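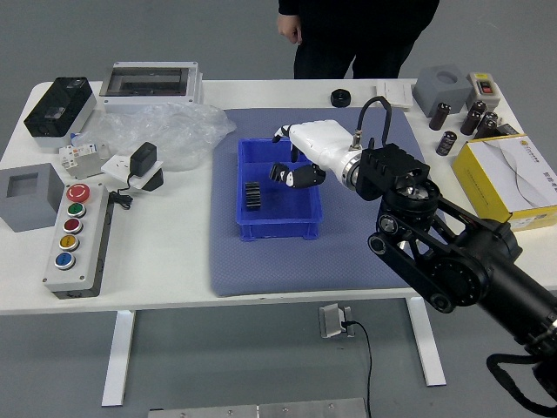
Figure 2. Sorting table with the open blue bin on its mat, electrical enclosures and small parts along the rear and left side.

3.2 Table layout and part set

The layout study used small electrical goods of the kind returned to the Bakach parts store: enclosures, distribution boxes, circuit breakers, sockets and plug-in adapters. The full set comprised 424 items, drawn in October from two return streams, Uton and Darko. Items were tagged in the register by stream and by class. No item was cleaned or repackaged before it was brought to the table.

Figure 2 shows one arrangement of the white worktable. A rectangular textured mat marks the bin position, and the bin is placed at its center with the top open. Larger items, such as the black enclosure and the distribution box with the dark-tinted lid, stand toward the rear. Smaller ones, including a miniature circuit breaker and a power socket, lie in front of them on the left. The black ribbed part inside the bin is of a shape that the register lists only as "ridged, other"; the class was kept for parts whose function could not be settled by inspection.

Two conditions were compared. In the fixed condition, each class had an assigned place on the table and items were returned to it after handling. In the free condition, items could be set down anywhere outside the mat. Each condition was run for 100 placements per stream. Placements in which an item came to rest partly on the mat were logged as intrusions and the item was left where it lay until the end of the run.

Loose packaging was treated as part of the layout. Clear bags, one of which lies crumpled in front of the distribution box in Figure 2, take up table area out of proportion to their mass and change shape whenever they are moved. Their footprint was therefore recorded as the smallest enclosing rectangle, measured at the start and end of each run. Adapter cords were measured in the same way, with the cord left as it fell. Coiling by hand was permitted in the fixed condition only.

A minimum clearance of 300 mm was specified between the rear row and the nearest edge of the mat. The value follows the Brullar bench guideline used in the store and was checked before each run. Nearly all intrusions recorded in the free condition involved cords or bags, and rigid items seldom contributed. The effect of bin height was not examined. Intrusion counts by class and stream are given in Section 4.1.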